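Coursework > Work and Technology > Project reports

Packing by Arm: What Changed at the Praston Bench

For my project I spent a good part of May with the packers at Zotdale, who send out 2,000 small parcels a day and were kind enough to let me ask a great many questions (and drink a great deal of their tea). The firm wants arms to take over the picking, and each new item is tried in simulation before it reaches the bench.

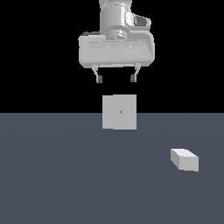 I had expected the packers to be worried, and one or two were, but mostly they talked about their wrists! Of the 21 I spoke to, most said they would gladly give up the repeated gripping if they could keep the checking, the wrapping and the chat.

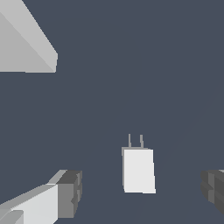
Plugs and adapters came up a lot, as they're awkward to grab in a hurry, and the older hands had strong views on which way up they should go. I do wish those views had been asked for sooner. Training is 30 hours, and I think it should be paid at the full rate.

Related reports
Shift patterns at Jekham
The Karamanlidis sorting line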